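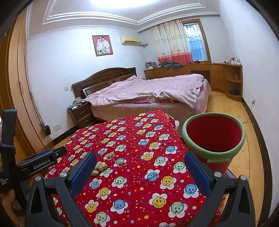 Skekuston sorting guide adds mixed nuts in the shell

Skesville. Humach has revised its home sorting guide for nuts in the shell, adding a page on walnuts and peanuts stored together. The revision took effect in September and applies to households buying through the Skekuston market.

The guide calls for a flat, cloth-covered surface and one open bucket per type of nut. Shells with cracks or dark spots are set aside first. Walnuts are then separated from peanuts by hand, and each bucket is filled no higher than 4 inches below the rim. Peanuts go to a dry cupboard, walnuts to the coolest room in the house.

Cheung, which supplies the market, will print the new page on its 7-pound sacks. A total of 443 households are on the delivery list for this season, 19 more than last season.

Copies are available at the market office on Wednesday from 9 a.m. The earlier edition remains valid for almonds and hazelnuts.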